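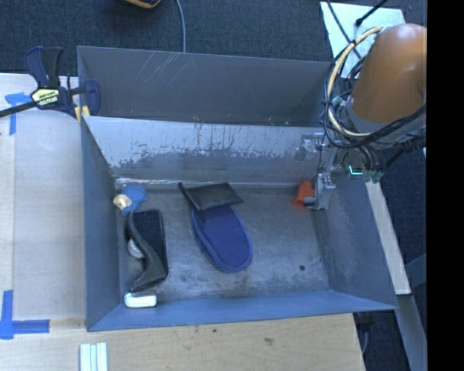

In defence of the ugly bin

My opinion is simple: a house should have one big container where things are allowed to lie without order. Mine would be metal, with scratches and dark stains on the floor, and I would not polish it. A blue slipper can lie there, and a small blue toy in the corner, and something black and flat on top of the slipper. It disturbs me very little.

When I moved to Bokcombe I bought the opposite. It was a Bouvier shelf system with 20 small drawers, and each drawer had a place for a label. I wrote the labels during one rainy October. After two months I had stopped opening most of the drawers, and the shoes were again on the stairs.

The magazines tell us that every object needs its own home. I think this is true for keys, medicine and passports. A slipper does not need an address. It needs a place where I will look for it, and one place is quicker to search than many.

My neighbours in Pelgate Road say that a mixed bin is only laziness with walls. Perhaps they are right. But I have seen their cupboards, and I know how many evenings they give to them.

So I gave the drawers to the second-hand shop at Farkstead. They were pleased to take them, although they asked me to remove the labels first.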